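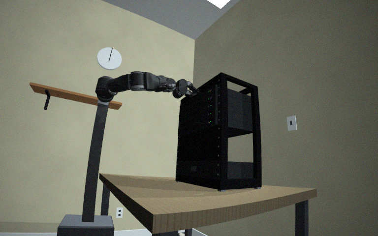
# Training lemurs to step on a scale

The method below was written for the ring-tailed group at Litdale and has since been used with the brown lemurs. It replaces catching up for routine weights. Animals that are unwell or heavily pregnant should be left out until the vet agrees.

## Equipment

- Platform scale with a hold function and a remote display
- Rubber mat cut to the size of the platform
- Target stick with a plain ball on the end
- Clicker or whistle, the same one for every session
- Food reward, cut small and taken out of the daily ration

Avoid banana. It sticks to the platform and the animals stay to lick it.

## Step 1: the mat

Put the mat on the floor of the indoor den with the scale out of sight. Click and reward when an animal places both front feet on it. Keep each session to 5 minutes and run no more than 2 a day. Stop early if the animals start to displace one another.

## Step 2: the target

Hold the target so that the lemur must have all four feet on the mat to touch it with its nose. Click on the touch. Once the animal comes to the mat without being called, delay the click by a second at a time. Go back to a shorter delay after any failure.

A hold of 3 seconds is enough for most scales with a hold function.

## Step 3: the scale

Place the scale in the den, switched off, with the mat on top. Expect some animals to refuse. Return to rewarding front feet only and build up again from there. Switch the scale on in a later session, as the start-up beep can undo a day's work. If the beep can be disabled, disable it.

Zero the scale with the mat in place before the animals are let in.
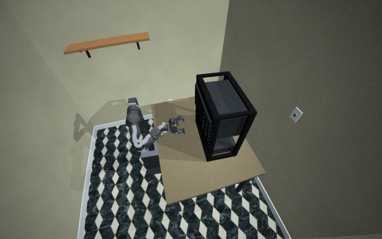 Fumiko Kikuchi would add a step at this point: a second keeper should feed the dominant female at the far side of the den, or she will hold the scale for the whole session and the juveniles will never be weighed. She also asks that the tail be checked before the reading is taken. A tail resting on the floor or hooked over a branch gives a low figure.

## Recording

Write down the animal, the weight, the time and whether it had been fed. Weigh before the morning feed where possible. If two readings from the same session differ by more than 60 g, discard both and re-zero.

Pass any steady loss to the vet with the full run of weights attached.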